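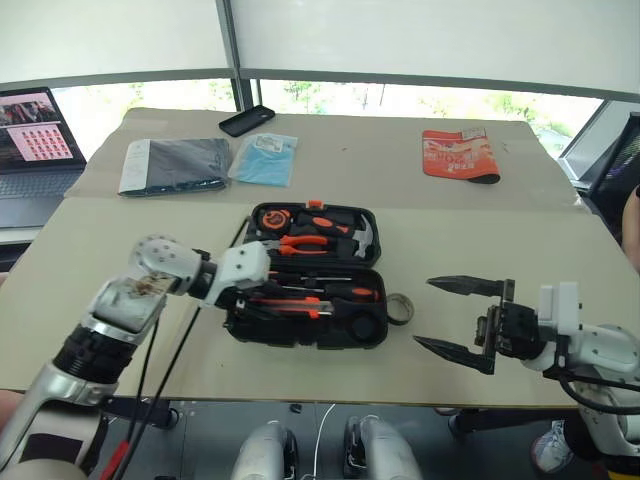 Consuelo Arboleda sostiene que lo difícil de enseñar a un robot empieza después de que la demostración sale bien, cuando hay que repetirla 60 veces sin que ninguna se parezca demasiado a la anterior. Un sistema que siempre ve las tijeras en el mismo sitio, dice, aprende el sitio y se olvida de las tijeras.

En el laboratorio de Lumenta llevan desde junio reuniendo ejemplos de tareas de taller: sacar un destornillador de su hueco, devolverlo, cerrar la caja, apartar un rollo de cinta. El proyecto se llama Hetcombe y tiene como meta 4.000 episodios. Cada uno dura 90 segundos como máximo. Si el operador se pasa, se descarta y se vuelve a empezar.

Las cajas de herramientas dan mucho trabajo. Los mangos encajan a presión en el plástico moldeado y una pinza de dos dedos tiene poco espacio para entrar. Los martillos pesan más por un extremo y giran al levantarlos. Con las piezas redondas, como una cinta métrica, hay que decidir por dónde agarrar, y no todos los operadores lo hacen igual.

Esa diferencia se conserva a propósito. Inès Leblanc revisa las grabaciones y anota qué agarre se usó, si hubo un segundo intento y en qué momento se corrigió la trayectoria. Los intentos fallidos van a una carpeta aparte. Durante las primeras semanas se borraban, y ahora ella lo lamenta.

Entre un episodio y otro se cambian cosas de lugar: la caja se gira, se añade un paquete al fondo, se sube o se baja la persiana. Los turnos son de 2 horas. Pasado ese tiempo, según Leblanc, los movimientos se vuelven bruscos y se nota en los datos.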